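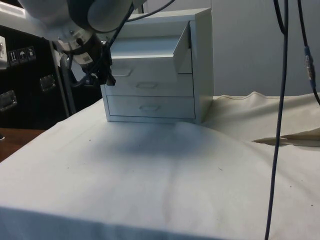

Print this article | E-mail this article

The drawer is older than the closed cabinet it usually sits in, and for most of its history it ran on nothing but itself. A box slid in a slightly larger box. The bottom edges of its sides rubbed along a pair of rails called runners, and a second pair of rails above, the kickers, stopped the front from dipping as the drawer came out. Candle wax was the lubricant. Many pieces made this way still work, although the wear is easy to find: a groove in each runner, deepest toward the front, and a matching hollow in the drawer side.

The groove matters because of where the load goes. A closed drawer spreads its weight along the full length of both runners. When it is pulled halfway out, the center of gravity moves toward the front rail, and the back corners begin to press up against the kickers. At that point the drawer is a lever. Friction is no longer set by weight alone. It also depends on how far the user has pulled, and it climbs quickly over the last part of the travel.

A second effect accounts for most jams. If the pull is off center, the drawer turns slightly in its opening until two opposite corners touch the sides. Each corner pushes back with a force that grows with the pull, so pulling harder does not help. The usual name for this is racking. Whether a drawer racks depends on three quantities: the distance from the pull to the centerline, the length of drawer still engaged in the case, and the coefficient of friction at the corners. Wide, shallow drawers are the worst case. Long, narrow ones hardly rack at all, even when handled carelessly.

Print this article | E-mail this article 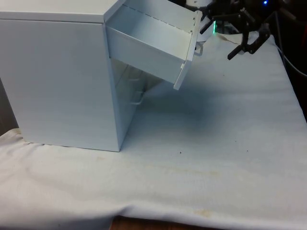 Rolling slides deal with the friction term directly. In the plain roller type, a nylon wheel at the front of the case carries the drawer, and another at the back of the drawer rides in a channel. The parts are cheap and tolerate a poorly squared case. Their weakness is extension, as the back wheel has to stay inside the channel and the last few inches of the drawer remain under the top. Ball-bearing slides use nested steel channels with rows of balls held in a cage. A third, intermediate channel lets the drawer clear the case completely.

Full extension brings a problem of its own. A loaded drawer standing clear of its case moves the center of gravity of the whole piece forward, and a light case will tip if that point passes the front feet. Tall office units often carry an interlock, a vertical bar that blocks the remaining drawers once one is open. Smaller units generally depend on a stop or on the weight of whatever is stored at the bottom.

At the Prandon works in Firkbridge, slides are tested on a bench that opens and closes a weighted drawer and records the pull force on each pass. The chart from a new pair is nearly flat. One pair in the May series was run with a side offset of 11 millimeters at the handle and a load of 7 kilograms. After 369 hours its chart showed a clear hump near the end of travel. The balls were sound. The cage had crept, moving a small distance along the channel with each cycle until it met its stop before the drawer did, and from there the balls slid instead of rolling. One firm pull to full extension put the cage back in position, and the hump disappeared from the next pass.

Cage creep is a fair explanation for the drawer that seems to stiffen for no reason and then frees itself after a hard tug. Oil will not correct it. Light oil can make it worse, as the balls skid more easily and the cage loses its place sooner.

The remaining variable is the handle. A single center pull keeps the offset small by giving the hand only one place to go. Paired handles look balanced, but people with one free hand use the nearer one, and the offset may then reach a quarter of the drawer's width. Recessed grips save depth and do not catch on clothing. They also limit how many fingers can share the load.

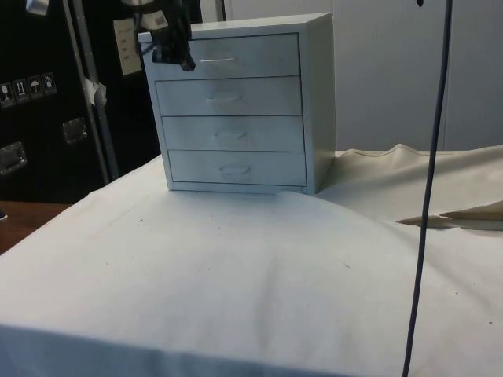
Matúš Matoušek disagrees with the emphasis on handles. In his view the case is at fault far more often than the pull, and a unit standing on an uneven floor will rack its drawers wherever the hand goes. He would level the feet first, check that the diagonals of the opening match, and only then look at the slides.

Print this article | E-mail this article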